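현장 인터뷰 | 자동화·로봇
인쇄하기 | 이메일로 보내기

시연 데이터를 모으는 사람들, 스턴몬트 작업실
2025-04-08

시스타리(Cistari)의 데이터 수집팀은 스턴몬트(Stunmont) 건물 2층을 쓴다. 작업대는 9개이고, 3월부터 물건 집기 시연을 모으고 있다. 인터뷰에 응한 수집 담당자는 이 일을 맡기 전에 물류 창고에서 검수를 했다고 한다.

하루 일은 단순하다. 조작자가 로봇 팔을 원격으로 움직여 물건을 집고, 옮기고, 내려놓는다. 그 과정을 손목 카메라 영상과 관절 값으로 함께 저장한다. "한 사람이 같은 동작을 29번 하고 자리를 바꿉니다. 더 하면 손이 굳어서 동작이 다 비슷해져요."

비슷한 동작만 쌓이면 곤란하다고 했다. 물건 위치를 조금씩 옮기고, 접근하는 각도도 바꾼다. 조명은 일부러 고정하지 않는다. "처음에는 블라인드를 다 내리고 찍었습니다. 그랬더니 오후에 블라인드를 올리면 모델이 그림자 앞에서 멈췄어요. 지금은 그림자가 지든 말든 그대로 찍습니다."

물건은 마바소(Mabaso)라는 이름의 목록에서 고른다. 단단한 상자류는 금방 끝나고, 엮거나 꼰 물건은 오래 걸린다. 표면이 고르지 않아 손가락이 어디에 닿았는지 영상만으로는 가리기 어려울 때가 많다. 그런 기록은 힘 센서 값을 같이 열어 본다.

검토는 스투키코(Stukico)라는 내부 도구로 한다. 검토자는 여섯 명이고, 조작자가 자기 기록을 직접 검토하지는 못하게 되어 있다. "자기가 한 건 다 잘한 것처럼 보이거든요."
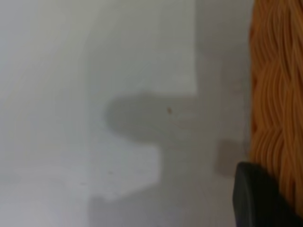
집기에 실패한 시연도 학습에 쓰는가?

실패라고 표시한 뒤 따로 보관하고, 다시 시도해서 집은 경우에는 앞의 실패 구간까지 이어서 학습에 넣는다.

다음 달 계획을 묻자 그는 천 종류를 늘리고 싶다고 했다. 접힌 수건은 아직 기록이 모자라고, 라벨 이름도 정하지 못했다.

문의: 편집부 | 무단 전재 및 재배포 금지 | 맨 위로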